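Come teach a robot to set the table with us (operators wanted, December session)

Hi! I'm Rajeshwari Pai and I run the student side of the Marar project, a robotics club that meets at the Trornside building, second floor, past the vending machines. We have room for six new people and I'd love for one of them to be you.

So what is Marar? Every year we pick an ordinary household job and spend the term getting robot arms to do it. Last time it was sorting laundry (never again, socks are awful). This time we're doing kitchen stuff: picking up fruit, moving bowls and cups, putting things on a tray. You steer an arm through the task by hand, we record it, and later the software group trains a model on what you did. Our goal for the session is 1,000 good recordings, and good is the word I care about. Slow and clean beats fast and sloppy every time.

The work is mostly at one big brown table, and it does get crowded in there.

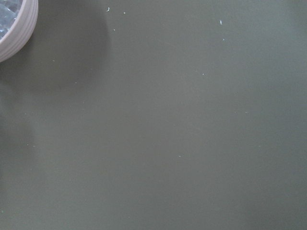
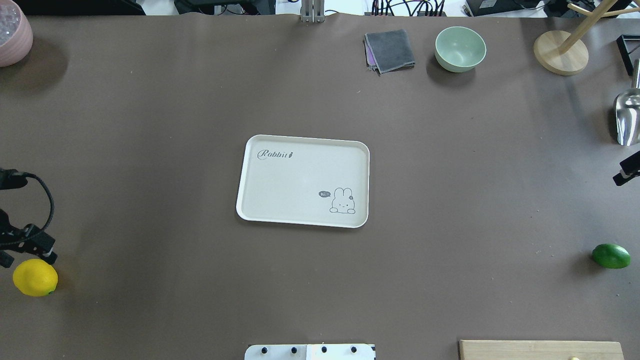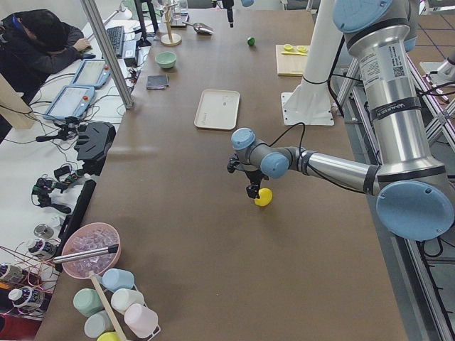

Kitchen table setup: bowl close-up from the wrist camera, then the rabbit tray beside the lemon and lime, then a wider view with the arm at the yellow ball.

Who are we looking for? Patient people, mainly. You don't need to code and you don't need to have touched a robot before – I was a music major when I joined. Gamers tend to pick it up quickly, but so did a guy from the nursing program who had never held a controller in his life. If you do code, great, tell us, and Ross MacRitchie will probably try to steal you for the training group before you've taken your coat off.

You'd sign up for two shifts a week. Your first one is all practice and none of it gets kept, so please don't stress about it! After that you work in pairs, one person driving and the other resetting the table and writing up the log, and you swap whenever you feel like it. Resetting is more tiring than it sounds. Wear shoes you can stand in.

What you get: a stipend of up to $27 a shift (it depends on how much of the shift you can stay for), a credit on the write-up if you finish the session, and first pick of a spot on our team for the Oltano student challenge, where we came in dead center last year and would like to do better. There are snacks too. The fruit on the table isn't snacks.

A few practical things. You have to be enrolled at least half time and 18 or older. The building has an elevator, and we can adjust the driving station if you need to sit. We do a short safety talk before anybody goes near an arm, and everyone comes to it, even if you've had one somewhere else.

To apply, fill out the card at the Stukard desk downstairs or drop a note in the club mailbox. Give me your name, the shifts you could make and a couple of sentences on why this sounds fun. No resume, please – I won't read it. If you're on the fence, stop by during a shift and watch for a while, then come find me with your questions.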